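Tips for the handheld gripper kit on the work table (after one winter with the Tukora)

I keep this page for people who have bought the Tukora handheld gripper kit, or who think about it. I use mine since February to record simple table tasks for teaching a small robot arm. I am a carpenter by education, so most of my advice is about the table and the pads, and less about the software. The manual is good for the software.

Before the first use

Take a cloth and wipe the table along the grain, with plain water and one drop of dish soap. Let it dry with the window open. Do not use furniture polish. Polish makes the surface slippery, and small objects run away when the finger touches them.

Pencil marks go away with a white eraser. Use the soft kind. If a mark stays, leave it alone. I once sanded one spot with 200 paper and now I have a pale circle that I like much less than the mark.

Caring for the pads

The pads are the part that wears first. You will see it on the upper rim, where small threads come out and the corner begins to lift. Do not pull the threads! Cut them with nail scissors, close to the pad. For a lifted corner I put a very small amount of contact glue with a toothpick, wait 10 minutes, then press it with a clothespin overnight.

Dust sits in the pad like in a carpet. A dry toothbrush is enough, or the sticky side of masking tape. I tried alcohol one time and the old glue became soft, so the whole pad had to be changed.
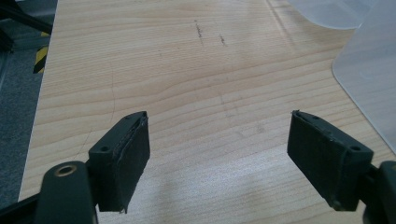 When you change the pads, change both sides the same day. A new pad and an old pad do not hold equally, and a round thing like a marker will turn a little when you lift it. Replacement pads from Tukora come in a bag of 3 pairs. My friend Lenka Doležal cuts her own from a Flement rubber sheet and is satisfied. I find them a little too thick, and the fingers do not close completely on paper.

Screws

Check the finger screws before each long session. Turn them only until they stop, then a very small bit more. It is plastic, and plastic does not forgive like wood does. A worn screw head should go in the trash at once, before you need pliers for it.

Light and small things

A lamp directly over a light table makes a white shine in the recording. I moved my Illance lamp to the side and pointed it to the wall, and the shine became much softer. A Rocha clip holds the cable under the table edge, so that my sleeve does not catch it.

Keep a flat box for the objects you practice with, and return them after every try. After 100 tries the hand becomes tired and a cup on the floor is quickly broken.

Is it worth the price?

For me yes, with two complaints. The grip is made for a bigger hand than mine, and after one hour I feel it in the thumb. Also the spare parts took around three weeks to arrive. I would order one bag of pads together with the kit, and keep it in a drawer away from the heater.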